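Rinsing glasses before serving homemade soda: worth it?

Home Drinks & Syrups > Serving

Posted by Neema Muli, 5 July 2026

Hi all! I've gone completely overboard with homemade sodas this summer (ginger, hibiscus, a rhubarb one I'm stupidly proud of) and I want to get the serving part right. When I pour into a glass straight from the cupboard, the fizz goes crazy, I get a huge head of foam and then the drink tastes flat by the time I sit down. My neighbor swears by rinsing the glass with cold water first. Does that do anything? And do ribbed glasses make it worse? I own a lot of ribbed glasses and I love them, so please be gentle.

2 replies

Salim Odera

Yes, rinse! It's my favorite trick and it costs nothing. Bubbles form on anything rough or dusty, so bits of lint from a dish towel or a film of dried detergent will set the whole glass off. A quick cold rinse gets rid of the loose stuff and leaves a thin layer of water, and the soda slides down that much more quietly. Don't dry it afterward or you'll put the lint right back.

Temperature matters even more, though. Warm glass plus cold soda means foam every time. I put mine in the fridge for up to 42 minutes before people come over (okay, that's how long my ginger syrup takes to cool, so everything goes in together). Then tilt the glass, pour down the side, and straighten it up for the last third.

As for ribbed glasses, check whether the ridges are only on the outside. Run a finger around the inside, and if it's smooth you have nothing to worry about. Keep your glasses!
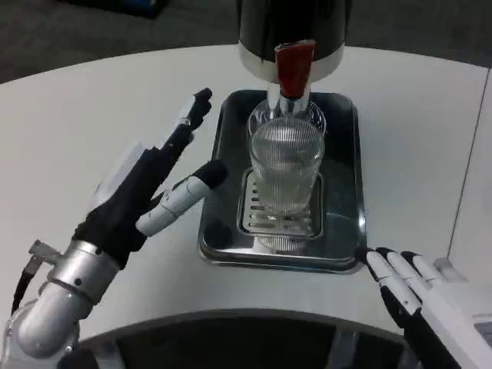 Ribbed glass on a drip grate, bottle behind.

One more thing I'd try is the rhubarb with a little less sugar and a squeeze of lime right at the end. Add the lime to the syrup, before the soda goes in, or it'll foam up on you again. I'd love the recipe, by the way! Mine always comes out more brown than pink.

zellel

what he said about the towel. also try less rinse aid in the dishwasher, I stopped using it completely and it helped a bit I think. never noticed any difference with cold glasses but my kitchen is freezing anyway

508 people found this page helpful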